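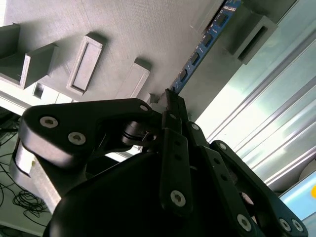

Stiriler 74-Piece Driver Kit: Mostly Bits, Some Opinions

By Rasmus Koppel

I own too many screwdrivers and can never find one. They live in the kitchen drawer with the takeout menus, in the glove box, and in one case inside a boot. The Stiriler kit promises to end all this by putting everything I could need in a zippered case the size of a hardcover novel. I've been using it since December, and I'm pleased to report that I now own too many screwdrivers and a zippered case.

What's in it

Stiriler says 74 pieces. The handle is a piece. The extension is a piece. The tweezers are a piece, as is the little plastic pick that looks like it came free with a guitar lesson. I have no quarrel with the math, but if you're picturing a glittering wall of bits, adjust downward. You get the usual Phillips, flat, hex and star sizes, plus a row of shapes I've never met on a screw and suspect of being decorative.

The bits sit in foam, in order of size, with the size printed beside each slot in gray on slightly darker gray. In daylight you can read it. Under a sink you'll be guessing, same as before.

The handle

Very good! I was ready to be rude about it and I can't be. The cap on the end spins freely, so you can lean on it with your palm and turn with your fingers, and the grip is thick enough for an adult who has lost patience. The magnet is strong enough to hold a screw sideways but gives the bit back without a fight. My old Brultia set had a magnet that treated every bit change as a custody dispute.

There is a ratchet version for more money. Laimutė Rimkutė, who edits this page and pays for these things, ruled that out before I'd finished the sentence.

Jobs I gave it

A bookcase with cam locks, which had been leaning like a tired uncle since we moved in. Fixed in one evening, and most of that was taking the books off and reading bits of them.

Three door hinges, painted over by at least two previous tenants. The flat bits did the scraping and the Phillips did the rest. One of them came out of it looking slightly chewed.

My reading glasses. The smallest bit fit, the screw went in, and I dropped it only 4 times.

A battery cover on a toy piano. I regret this one, as does the rest of the building.

Computers are the job everyone buys a kit like this for, and it's fine for them. Case screws are big and forgiving. The extension gets you down past the cables to whatever has rolled under there, and the magnet earns its keep when it does.

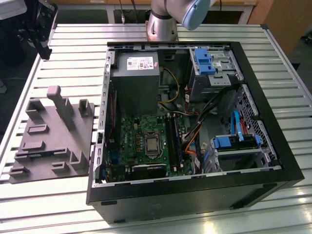 Desktop tower on its side with the side panel off.

What I'd change

The zipper, mainly. It snags at the same corner every time, and I have started opening the case only three-quarters of the way, like a man sneaking chips out of a bag during a movie. The elastic loop for the tweezers went slack in the second week. The tweezers now travel wherever they like.

I'd also swap half of the tiny star bits for a second Phillips in the size everybody uses. That's the one that wears, and it's the one that vanishes. Mine has vanished. It was on the windowsill.

Versus the others

The Hordiienko roll is prettier, all canvas and buckles, and would look terrific in a shop window. It also holds fewer bits and takes two hands and a clear surface to unroll. The Reston kit costs less and its handle feels like it. If you fix something twice a year, get the Reston and spend the difference on lunch. If you're the person in the family who gets handed things, the Stiriler is worth the extra.

Verdict

3 out of 4. It loses a point for the zipper. I found the missing Phillips while writing this, by the way. Different windowsill.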